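Filed under: Workshop / Old Computers / Photo Pages

Desktop Strip-Down, September

A page of pictures and notes from the workshop. We spent most of September taking apart old desktop computers that came to us from two offices in town. The bulk of them came from Kernow, who were clearing a storeroom, and the rest from Suvadov, where the machines had been under desks until the spring. Amra Janevski ran the bench and I wrote things down. Most of the month is told in notes, with the one picture further down.

The intake shelf

Everything goes on the intake shelf first and gets a paper tag. The tag has the office it came from, the month, and a line for what is missing. A lot of these were missing their side panels when they got here, and a few had no hard drive because the office pulled it before pickup. We leave the line blank if nothing is missing. Please don't write "OK" on it, as that has been used to mean three different things over the years.

Case 185

A plain tower from Kernow, heavy for its size. The power supply tested fine and went into the good bin. The front panel had been glued back on at some point and would not come off in one piece. Both optical drives opened and closed. One of them still had a disc in it, a driver disc for a printer, and it has gone back to Kernow with the other discs we found.

Screws

Case screws go in one tray and drive screws go in the other. The threads are close enough that a drive screw will start in a case hole and then strip it. If you can't tell which you have, hold it against the sample card taped to the lid. Short black screws from laptops go in the jar by the sink until we have enough to sort.

Cables

Ribbon cables get rolled, never folded. Power leads that are part of the supply stay with the supply. The loose adapters, splitters and extension leads go in the long drawer. We had more of the four-pin splitters than we will ever use, and Amra has made up a bag of them for anyone who wants it. Ask at the bench.

Dust

A good brush does more than the air can does. Start at the top of the case and work down, with the case lying on its side, and hold the fan blades still with a finger while you brush. The machines from Suvadov were the worst for this. They had sat on carpet, and the lower front vents were packed solid. We took those outside by the loading door and did them all in one afternoon.

Case 271

The last of the Suvadov batch, and the one that took longest. It has a drive cage that is riveted in, so the drives have to slide out toward the back, past the cables. On paper that is fine. In practice you have to unplug nearly everything first, and the clip on the main power lead was stiff enough that Amra went and had her lunch and came back to it. The board was good. The memory was good. The battery was flat and has been replaced with one from the drawer.

Labels we now use

Green tag: tested and ready to go out.
Yellow tag: works, needs a part.
White tag: not looked at yet.
No tag: somebody forgot. Put it back on the intake shelf and start over.

Inside a case

The hardest part to get used to is how little room there is under the drive bays. On an older tower the wiring all runs through the same gap, and whatever you want to reach is behind it. Move the leads to one side before you go in and hold them there. Don't pull on a wire to make room – pull on the plug or leave it alone. Watch for the metal rails too. The edges on the cheaper cases are sharp enough to cut you, and we went through a fair number of bandages this month.
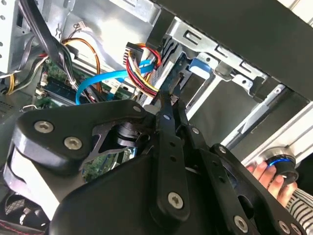 Open desktop case, with the colored wiring below the drive bays and green circuit boards inside.

Heat sinks

If the heat sink won't lift, don't pry it. Run the machine for a few minutes to soften the old paste, switch off, unplug, and then twist gently. Two of the processors in this batch came up stuck to the bottom of the heat sink anyway, and one lost a pin. The other was fine and is back in its socket. Old paste comes off with a paper towel and a little rubbing alcohol.

Where it all went

The complete machines with green tags went to the reading room on the second floor, where they are used for the catalog and for typing. The bare cases that were too bent to use were collected for scrap metal. Boards are kept in a separate crate and go out when it is full – it is close to full now. The hard drives that came with machines were wiped on the bench, and the ones that would not wipe were drilled.

Still wanted

Drive rails for the Wedumel towers, any color. We have three cases sitting with nothing to mount a drive on. Also standard power cords in the longer length, and a second magnetic tray. The first one has lost most of its pull.

Thanks to Ms. Ásgeirsdóttir for the loan of the long bench, which has to go back before the end of next month. The bench hours stay the same, and anyone who wants to learn to strip a case can come in at 4:30 p.m. and ask for Amra. Wear shoes with closed toes.

Notes by Beathag Innes

More photo pages
Keyboards, Cleaned and Sorted
The Monitor Shelf
Moving the Workbench
Printer Parts We Kept
Labeling the Long Drawer
A Box of Power Supplies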